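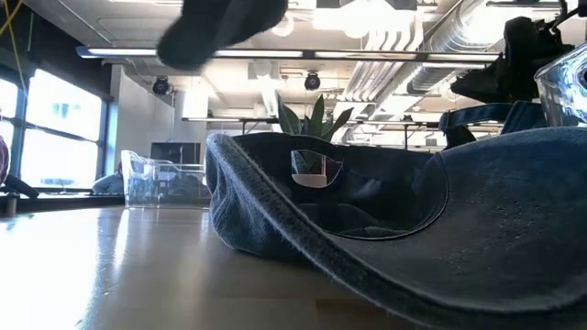

Workshop Tips > Looking After the Arm

Caps are the thing we pick up most on our bench, and a denim one like this dark blue fellow will teach you more about your gripper than a whole box of blocks. It slumps, it has that strap loop sticking up, and the brim is stiff while the crown isn't. So most of my upkeep habits come from caps!

Fingertips first. Ours wear fabric covers, and denim is rough on fabric. I run a thumb over each one before the first job of the day, and if it feels slick or fuzzy it gets changed. Change both sides together, even if one looks fine (I was stingy about this until April and got lopsided grips for weeks). A lint roller does for the fluff in between. Please don't use spray cleaner on them.

Then the screws on the finger mounts. Snug them by hand with the short end of the key, power off, arm parked. Rima Saab puts a dab of paint marker across each screw head and the housing, so you can see at a glance if one has crept. I stole that idea immediately.

If you have big windows, like we do, a shiny wood table will throw glare right back at your camera. I do my position check late in the day now, or lay down a dull cloth, and the difference is huge. Wipe the lens too, dry microfiber only.

Cables: give them slack at the wrist, then swing the joint 90 degrees each way by hand and watch for anything pulling tight. Ours snagged on a tie I'd put there myself, sigh.

Last one. Keep your clear bins where you've taught the arm they are. I stuck tape corners on the table for mine, and when the tape gets ratty I replace it one corner at a time so I never lose the spot.

Next up: what I keep in the spares drawer.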